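Teaching two arms to put a cup on a tray: my project report

Sowmya Thevar, group project module, Varnside

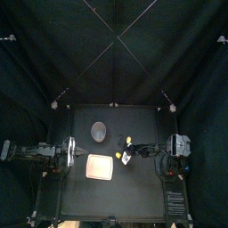

I picked this project because I thought it would be the easy one. Two arms, one cup, one tray, and all I had to do was move the arms myself until a computer got the idea. I'd seen a clip of somebody doing it with a sponge and it looked like a nice way to spend a term. So this report is partly about what we built and partly about how wrong I was (my supervisor said I could write it in my own voice, so I'm taking him at his word).

There were three of us. Xiuying Zeng looked after the software and the training runs, Osvaldo Barbieri did the table and everything bolted to it, and I was the main driver, meaning I sat at the controls and did the task over and over. Gerrit Modise supervised. We called the whole setup Jin, mostly so we had something shorter to shout across the lab.

What we were trying to do

The task was to pick up a cup from anywhere on the back half of the table and set it down on the tray. One arm does the lifting and the other keeps the tray from sliding. We wanted to know how many demonstrations it takes before the arms can manage on their own, and whether it matters who is driving. My guess at the start was that more would always be better. Xiuying disagreed from day one and I owe her a coffee for that.

How the driving works

You hold a pair of small leader arms and whatever you do with them, the big arms copy. There's a tiny lag, and you stop noticing it after the first afternoon. What you don't stop noticing is that you can't feel anything! When I pick up a cup at home my fingers know when they've got it. Through the leader arms I had to do it all by eye, and for the first week I squeezed much too hard every single time. Osvaldo said I drove like I was wringing out a flannel.

We also tried moving the arms directly by hand, with the motors slack, and recording that. It felt lovely and natural and I was much smoother at it, but my own hands and sleeves kept getting in front of the cameras. The computer then learns from pictures with a person in them and has to work from pictures without one. We dropped it after a few sessions and I was a bit sad about it.

Recording

Each demonstration started with the cup put somewhere new. At first I chose the spots myself and thought I was being random. I wasn't. When Xiuying plotted my starting positions they made a neat little clump just left of centre, because that's where the arm was comfortable and so was I. After that we had a list of positions printed out and I had to follow it, including the horrible ones in the far corners.

We ended up with 90 demonstrations that we kept. There were plenty more we threw away — dropped cups, a tray shoved halfway across the table, one where I sneezed. I asked Gerrit if we should keep the ones where I fumbled and then recovered, and he said to try it both ways. I'm glad he did, see further down.

I could manage up to 36 in a sitting before my wrists gave up. The later ones in a long sitting were noticeably worse, too. I'd get lazy and come at the cup sideways, and the arms picked up that habit from me. It's quite embarrassing to watch a machine do your own sloppy thing back to you.

Who should drive

For a week we had Aiguo Ren from the year above take over the controls. He's very good, much faster than me, and he had a completely different style. I go up, over and down. He sweeps in low and grabs. Either set of demonstrations on its own trained fine. Mixed together they were a mess at first, with the arm starting high like me and then changing its mind halfway and trying to be Aiguo. We watched it hover there dithering and I have never felt so seen.

In the end we wrote down a way of doing the task and both stuck to it. Come in from above, wait a beat, close, lift, pause over the tray, lower. It's dull to drive but it fixed most of the dithering.

Training and what came out

Xiuying did the first runs at 1000 steps just to check nothing was broken, and then the proper ones at 3000. I won't pretend I understood all the settings, and her section of the group appendix covers them properly. From my side, the short runs gave us arms that waved in more or less the right direction and never closed on anything. The longer ones gave us something I'd call competent on a good day.

The cup was the hard part. It's see-through, so depending on the lighting the cameras had very little to go on, and against a dark table it nearly vanishes. We talked about swapping it for a solid one and Osvaldo was all for it, but I'd got stubborn by then. We fixed the lamps in place and taped round their feet so they couldn't be nudged, and the misses at the back of the table dropped a lot.

And the fumbles! Leaving my recoveries in made a real difference. With only the clean demonstrations, if the gripper missed the cup it would carry on to the tray holding nothing, very pleased with itself. With the recoveries included it would often go back and have another try. I'd been deleting those for a fortnight before Gerrit spoke up, so a good part of our best material is gone.

Things I'd change

I'd practise for a few days before recording anything at all. My early demonstrations dragged down everything after them and we were too short of time to redo them.

I'd save every attempt, even the awful ones, and sort them later.

I'd also like some kind of force feedback in the leader arms. There's a small firm called Naltamov in Pramville that lent another group a set of handles that buzz when the gripper closes, and I had a ten-minute go on them. I was gentler straight away. Gerrit has asked whether we can borrow them in June, and if that comes off Xiuying and I want to record the whole list of positions again and compare the two sets side by side.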